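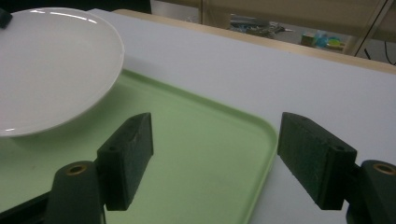 White plate, mint-green tray.

I've been promising a write-up of the Unditz for months, and as I've now had it on my desk since December and used it for one whole piece from first sketch to printed parts, I've run out of excuses. So, the Unditz notation keyboard, the small one with the two rows of keys and the dial, bought with my own money and used by somebody who writes mostly for small groups of amateurs and the odd braver professional.

A bit about how I work, so you can decide whether any of this applies to you. I write at the piano with a pencil until I've got something like two pages I believe in, and then I move to the computer and everything slows to a crawl. I learned notation software late and grudgingly. I never took to playing notes in from a MIDI keyboard (I play too many wrong ones, and then spend longer fixing them than I would have spent typing), and the number pad method that everyone swears by gives me a sore wrist after an hour. What I wanted was something that would sit under my left hand and do note lengths, rests, ties, slurs and dynamics without me hunting through menus for the marking I use every four bars.

The Unditz does most of that, and I like it a great deal! I also swore at it for the first fortnight, and I'll get to that.

What's in the box: the unit, a cable which is too short, and a folded sheet of starter layouts. The keys have little clear caps you can lift off with a fingernail so that you can slide a paper label underneath. Mine came with crotchets and quavers already labelled with their American names, so the first thing I did was print my own. You can have up to 200 commands stored across the different layers, a number I can't imagine ever getting near. I use perhaps two layers properly and a third that I keep for percussion and otherwise forget exists.

The dial is the bit that sold me. Turn it and the selected note moves up or down by step; press and turn and it moves by octave. It sounds like a gimmick. But when you're trying out inner voices, and you want to hear what happens if the viola goes to the F instead of the A flat, it's lovely to just lean on the dial and listen. I found I was trying more things. In the old way, each change was small but fiddly enough that I'd talk myself into leaving the viola where it was, and some of my older pieces have middle parts that sit about on one note for precisely that reason (I know, I know).

The piece I used it on was a set of four movements for clarinet, viola and piano, written for Javiera Iturra and two friends of hers who wanted something to go alongside the Mozart. Twelve minutes or so of music, with a lot of changing metres in the third movement, which is the sort of thing that shows up any input method. Seven-eight into five-eight into three-four, with the clarinet tied over nearly every barline. I'd put the metres I needed on their own row, and once my fingers knew where they were I could lay out a page of empty bars quicker than I could have pencilled it.

Now the grumbles. The setup software, which is called Ellis for reasons I haven't discovered, is ugly and a bit slow. You drag a command onto a picture of a key, and then you have to press Apply, and then you have to press Save, and if you do only one of those you lose the lot when you unplug. I did this twice. The second time I'd spent a whole evening on an articulation layer, with staccato, tenuto, both together, the different sorts of accent and all the bowing marks, and I got up the next morning to a row of keys that did nothing at all. There's no warning. If you buy one, press both buttons every single time.

The second grumble is the action of the keys. They're quiet, which my household approves of, but they're shallow too, and for a while I kept doubling notes without noticing. You'd think a doubled note would be obvious. In slow music it is, and in a run of semiquavers you just find that your bar has filled up early and everything after it has been shunted along. There's a sensitivity setting hidden in the third tab of Ellis. Put it up two notches and the problem more or less goes away. I wish I'd found it in the first week instead of the fourth.

Third, and it's a small one, it slides. The rubber feet are tiny. I've put a scrap of shelf liner underneath and it's stayed put ever since.

I should say something about the obvious rival, because two people have already written to ask. The Brevau pad is bigger, costs over 100 pounds more, and has a proper little screen on each key, so there's no messing with paper labels. I borrowed one from Glykeria Triantafyllou for a couple of weeks. She writes for theatre and needs to swing between about six different kinds of job in a day, and for her the screens make perfect sense: change the layer and the labels change with it. For me they were a distraction. I found myself looking down all the time, reading my own keyboard, when the whole point was to keep my eyes on the score. With the Unditz I know the top left key is a quaver because it's always been a quaver. The Brevau also gets warm, and its dial is stiffer with definite clicks, which I liked less for pitch and rather more for scrolling through pages. Glykeria thinks I'm mad, and she's kept hers.

If you already have a cheap number pad lying about, you can get some of the way for nothing by remapping that. I did it for a year with a free utility. It was fine for lengths and rests and hopeless for anything needing two keys at once, and every time the operating system updated itself I had to start again. I don't miss it, but I wouldn't talk a student out of trying it first.

How about speed? I'm wary of claims like this, so take it as one person's muddle. Before, entering a page of trio score from a clear pencil draft would take me most of a morning, with coffee. Now I do it before the coffee. Some of that is the device and some of it is that I finally sat down and learned the commands, because I had to decide which ones deserved a key. That exercise was worth doing for its own sake. It made me see that I use a tiny handful of markings constantly and that there are whole menus I've never opened. I had no idea how often I write hairpins, for instance. Hairpins have a key each now, opening on the left and closing on the right.

Where it hasn't helped at all is in tidying up. Moving a dynamic that's crashed into a slur, nudging rehearsal letters, sorting out page turns for the pianist, none of that is any better, and you'll still want a mouse. I spent longer on the page turns in the second movement than I did on entering it. No gadget is going to fix the fact that I'd written the pianist no rests.

For printing the parts I tried the heavier Plemier paper, the cream one, in the pack of 500, and I'll give it a quick mention as I suspect I won't ever write it a review of its own. It doesn't glare under stand lights, it takes pencil beautifully and it rubs out clean. It does curl slightly coming out of my printer, so leave it under a book overnight. Javiera asked where I'd got it, and players don't normally say anything about paper unless it's falling off the stand.

A few practical bits for anyone about to order. Get a longer cable at the same time. Print your labels on thin paper, as ordinary card makes the caps sit proud and they catch. Left-handers can flip the whole layout in the settings and, as far as I can tell from ten minutes of trying, it works properly, dial and all. It ran happily on my old laptop and on the newer one, though it needed Ellis installing separately on each and the layouts don't copy across by themselves. You export a file from one and import it on the other. Keep that file somewhere safe! I have mine in the same folder as the scores.

Would I buy it again? Yes, and at the full price too, though I'd be crosser about the cable. If you enter music by playing it in and you're happy that way, I can't see that you need one. If you write big orchestral scores with a different layout for each family, try to get your hands on a Brevau before you decide. For someone with a pencil draft, a small ensemble and a bad wrist, the Unditz is the one I'd get. Mine has already got a shiny patch on the quaver key, and the next piece is for two bassoons, so I expect I'll be wearing out the slur.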